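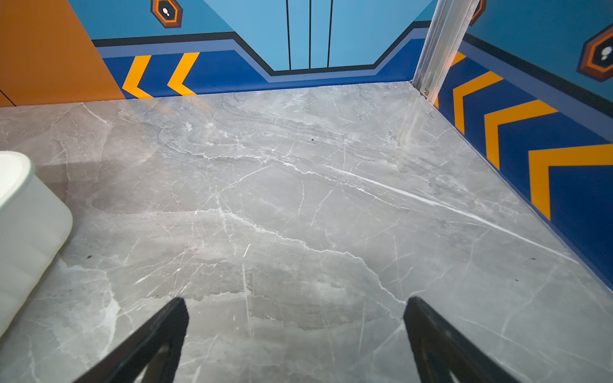
Posted by hurstframe, 17th November

Nurstead mill ledger: what is a "pearce stone"?

I have been transcribing the account book for the watermill at Nurstead. It has 504 pages and I am a little past halfway. Most of it is grain in, flour out, and money owed for both. The same phrase keeps turning up in the repair entries and I can't place it: "dressing the pearce stone," or sometimes just "pearce stone, dressed."

The mill had 4 pairs of stones by the time of the ledger. Three are easy to follow. The clerk calls them the French pair, the gray pair and the barley pair. The Pearce pair is only ever named that way, with no mention of what it ground.

Has anyone seen the term in another mill's papers? I checked two glossaries and a box of millwrights' bills and found nothing.

oldtailrace wrote:

It will be a surname. Stones were often called after whoever supplied them or paid for them. I would look for a Pearce in the early pages, before the repairs start. If the stones were bought secondhand the name may have come with them.

hurstframe wrote:

I looked. There is no Pearce among the customers or the suppliers in the part I have read. There are pages missing at the front, so I can't rule it out.

quantandspindle wrote:

I don't think it is a name at all. Is it written with a capital? In your post it has a small p both times. "Pierce" or "pearce" could be a spelling of pierced, meaning a stone with extra holes cut through the runner. A clerk writing down what the miller told him would spell it any way he liked.

oldtailrace wrote:

A runner already has an eye in the middle. Why would anyone cut more holes in it? You would weaken the stone.

quantandspindle wrote:

For air. Ventilated stones were tried in a lot of places to keep the meal cool. Some had ducts, some had openings in the runner. I'm not saying it was common at a mill that size.

oldtailrace wrote:

Then the clerk would have noted what it cost. That is not a cheap job and he seems to have noted everything else.

hurstframe wrote:

On the capital: he is not consistent. He writes "french" small about half the time, so I would not lean on it either way. The dressing charge for the Pearce pair is the same as for the gray pair, and lower than for the French.
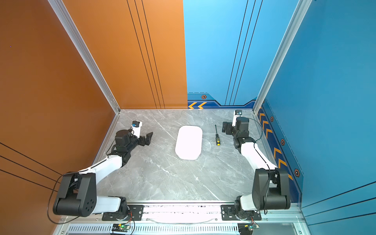 Two arms on the gray floor, tray and screwdriver between them

bolterbox wrote:

If the charge matches the gray pair then it was probably a softer stone of much the same size, used for animal feed. French burr is harder and takes longer to dress.

I worked on the Stirholm papers a few years ago. That collection is 1,434 items, mostly loose, and one of the leases lists "the Wanuto stones" as a fixture. We never found out what Wanuto was either. The best guess was a quarry or a ship. So I would not assume a person.

oldtailrace wrote:

A lease is a different thing from a day book. Lawyers copied old wording from one lease to the next. A clerk used whatever they said on the mill floor.

bolterbox wrote:

Fair point. Still, check the lease if there is one.

quantandspindle wrote:

How far apart are the dressings? If the Pearce pair was dressed as often as the French pair it was in steady use.

hurstframe wrote:

I have about 5 entries for it so far, all in November, and none of them close together. The French pair comes up far more often. So it was not doing much work, or someone else dressed it the rest of the time and was paid another way.

There is a lease, in a different box. I have asked for it and will post the wording when I have a copy.

quantandspindle wrote:

Please post the original spelling too, capitals included. I still think pierced is possible.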